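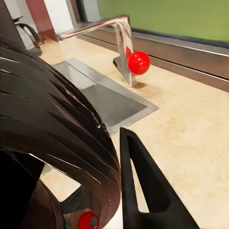
My first week driving for Kirkegaard, I dropped a whole case of frozen custard down the back steps of a diner and figured I was done. The diner cook just handed me a mop and asked if I had any more on the truck. I did, so I set another case inside, on a countertop made of some light wood, and he signed for both. I've been hauling dairy for them ever since, and I still can't take those steps at a normal speed.

The route goes out past Alline and up the lake road, 32 stops on a good day, and in August every one of them wants sherbet. You'd think it would be vanilla. It's sherbet, lime mostly, and the old hotel at the end of the road takes 3 tubs and complains about each one. The sign over its door says 1741, which I have never believed. My guess is somebody liked the look of the number.

Anyway, last summer the freezer unit quit right outside the hotel gate, with the dash reading warm and 140 pounds of butter pecan riding in back. I called dispatch. Dispatch said to sit tight — you know how that goes. So I walked up and asked the hotel if they had room, and the woman at the desk looked past me at the truck and said, "Is any of it lime?"

We carried it in through the ballroom, her and me and two of the wedding guests, one of them in a cummerbund. I got a bowl out of it, and a slice of somebody's cake. The repair guy came after dark and wanted to know why I smelled like pecans.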